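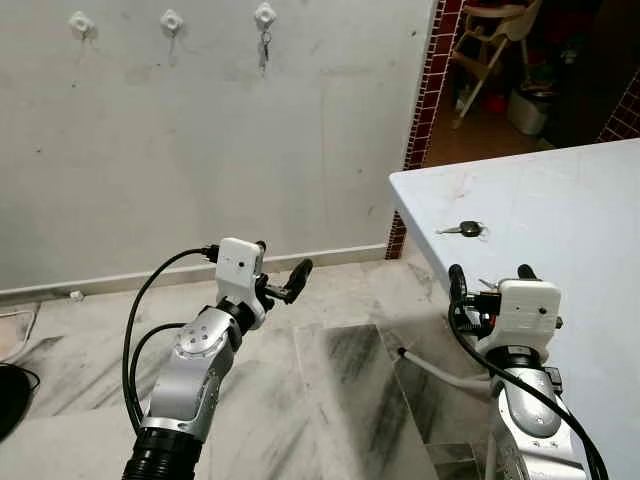

Perder las llaves del coche dentro de la propia casa es un deporte que practico desde hace años, con marcas respetables. La solución que casi todo el mundo adopta es poner ganchos en la pared, y casi todo el mundo sigue dejando las llaves en el primer mueble que encuentra. Tres ganchos blancos en fila, puestos bien altos, y la llave del coche, con su cabeza negra de plástico, tumbada tan tranquila sobre la mesa. El gancho pide puntería; la mesa, ninguna.

Cómo colocar ganchos que se usen

1. Entra en casa como cualquier día, cargado y de mal humor, y fíjate en dónde sueltas las llaves. Repítelo 8 días. Mi amiga Hauwa Oyewole descubrió así que las suyas vivían encima del microondas.

2. Marca con lápiz un punto en la pared más cercana a ese sitio, a la altura del codo. Si hay niños pequeños, súbelo hasta el hombro y resígnate.

3. Limpia la pared con un paño y alcohol. Las manchas grises y las motas oscuras no sujetan nada, por mucho cariño que les hayas cogido.

4. Si los ganchos son adhesivos, aprieta cada uno 19 segundos y no cuelgues nada hasta el día siguiente – sí, un día entero, yo tampoco me lo creía.

5. Pon una anilla grande al llavero. Una llave suelta no se cuelga: se abandona.

6. Reserva un gancho para el coche y no lo prestes. Ni a paraguas, ni a bolsas, ni a la correa del perro.

Aprovecha también para limpiar la mesa. Un paño húmedo, jabón neutro y a secar. Si queda despejada, coloca encima una planta o un frutero antes de que vuelva a parecer un aparcamiento.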